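Akesel College
Department of Geography
Introduction to Spatial Recording
Handout for Unit 7: Grids and Grid References

Revised Dec 18, 2025

Reading before class: course reader, chapter 3. Students should bring a ruler, a sharp pencil and the Trerkelell map sheet issued in the previous unit.

1. Purpose of a grid

A grid is a set of lines laid over an area so that any place within it can be named in a short, regular way. The lines themselves carry no information about the ground. Two people who share the same grid and the same rules for reading it will arrive at the same place from the same reference, even if neither has seen the other's notes.

The term "grid" is used in this course for straight lines crossing at right angles. Lines of latitude and longitude form a graticule and are treated separately in the February session.

2. Cell references and point references

A cell reference names a whole square. Street atlases use this form: a letter for the column, a number for the row. It is quick to learn and adequate for finding a street or a building. It says nothing about where in the square the object lies.

A point reference gives two distances from a fixed origin. The distance east is called the easting and the distance north is called the northing. The easting is always written first. Reversing the two remains the most common error in submitted work and will be marked as an error even when the intended position is obvious.

3. Choosing the origin

The origin should be placed to the south and west of everything that is to be recorded. All values are then positive. In the Rondari field exercise, the origin was set at the northeast gatepost, and a large share of the 1,654 entries in the class record required a minus sign. Many were written without one. The record had to be checked against the original field sheets before it could be used.

4. Choosing the cell size

Cell size should follow from the smallest distance that matters to the work. A larger cell is faster to lay out and produces fewer labels. A smaller cell narrows the position but increases the chance that an object will lie across a line. Each project must therefore state a rule for objects on a line. The rule used in this course is that such an object belongs to the cell on its east or north side.

5. Marking the lines

On paper, grid lines are drawn lightly and labeled in the margin. Outdoors, string and pegs are usual. Indoors, tape is often sufficient.
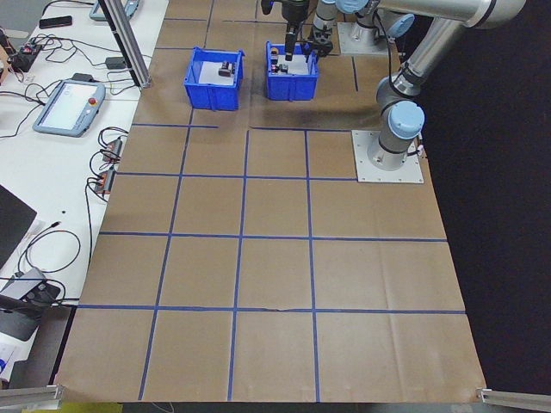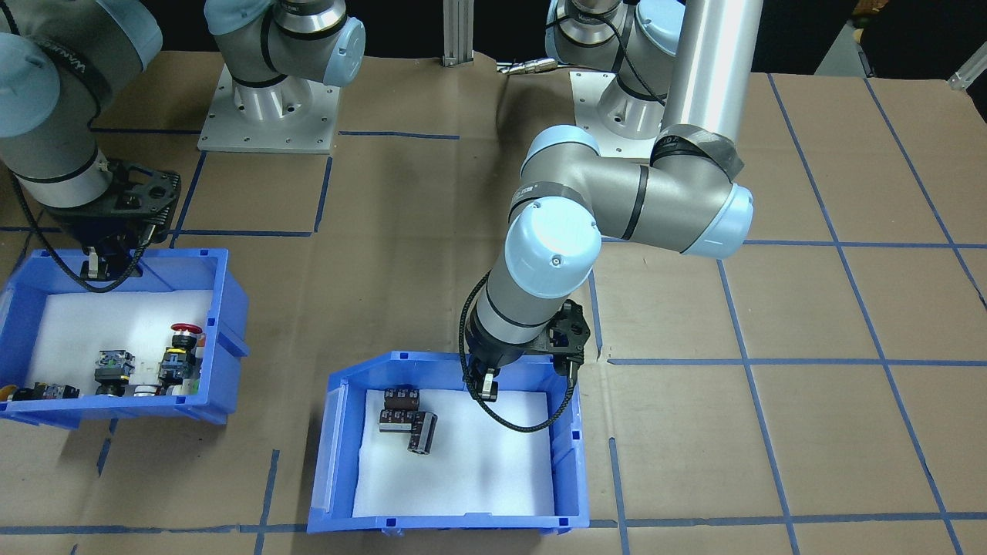
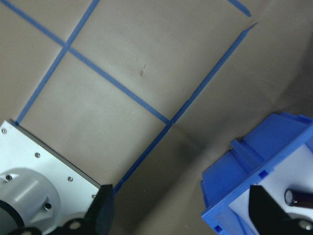
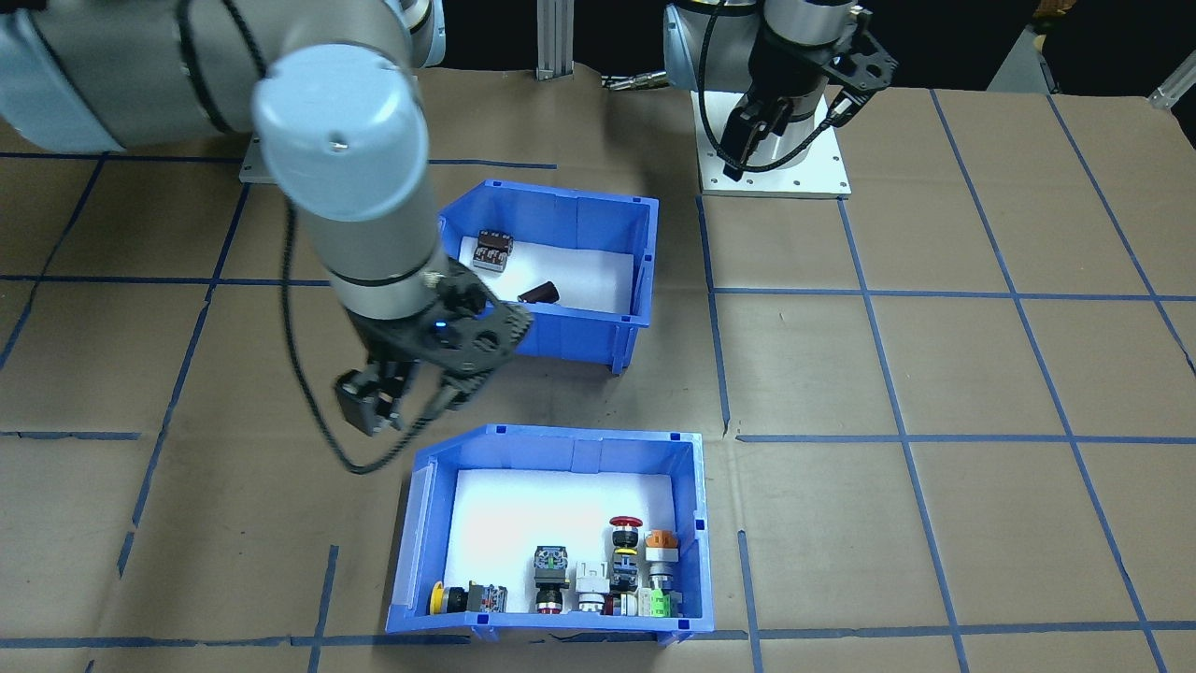 Work surfaces marked with blue tape.

Lines should be measured from a single baseline. If each line is measured from the one before it, small errors add up across the area. Check the diagonals of the finished layout. In a true rectangle they are equal. State in the notes whether measurements were taken to the center or to the edge of the line, and keep to that choice throughout.

6. Exercise

Using the Trerkelell sheet, give point references for the 14 features listed on the back of the map. Write each reference on its own line, easting first. For any feature that lies on a grid line, name the cell to which it belongs under the rule in section 4.

Completed sheets are to be placed in the department box in Semeniuk Hall before the next class meeting. Work in ink will not be accepted.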